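Two grippers, one plug, no winner yet

Touran Rahimi wants the lights off. Not all of them, just the one over the bench, which throws a glare the wrist camera can't cope with. Click. Better. She runs it again.

It's Tue 19 February and her team at Rerna has been at this since breakfast. Two grippers on trial: the Trandwood, a stubby parallel-jaw thing with rubber pads, and the Hosseinzadeh, three fingers, softer, slower, nearly twice the weight. Same arm for both. Same controller. Same job, find an outlet and get a plug in it.

Easy for a person. Horrible for a robot, apparently.

"People think the grip is the hard part," says Rahimi. "It's the last inch. You're so close the camera goes to mush."

The wrist view bears her out. On a purple power strip the housing goes soft at close range, a white tube loops across the front and one of the slots is partly behind it. Pale tile all around, which doesn't help the exposure.
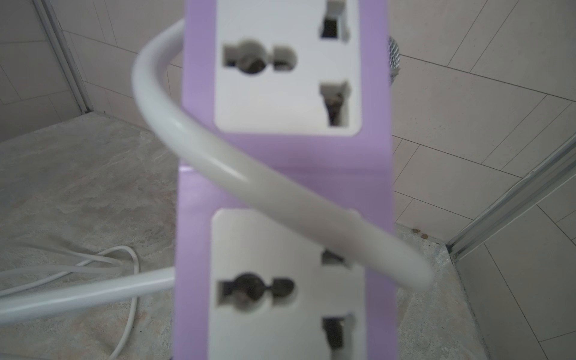

Fingers or jaws?

The Trandwood is quick. 235 tries on the log so far and it hardly ever drops the plug. But it's stiff, and when it comes in a hair off it just pushes. And pushes. Nia Bevan, who wrote the controller code, has set the force limit low enough that it gives up before anything cracks.

The Hosseinzadeh gives a little. Plug wobbles, finds the hole, goes in. Lovely to watch. Then on the next run it wobbles the other way and you're back to square one. Those fingers also block a good chunk of the camera's veiw, so Bevan moved the mount 17 millimeters out and had to recalibrate the lot.

She'd keep the jaws and swap the pads. Rahimi wants the fingers. They've argued it over lunch, twice.

What's next

400 tries each, then a decision. A second camera is on order from Flududmont, with a shorter focus, and it should of been here last week. Until it comes they're backing the arm off, taking a sharp look, then going in half blind.

Rahimi has her hand on the stop button. Run 236. Jaws again.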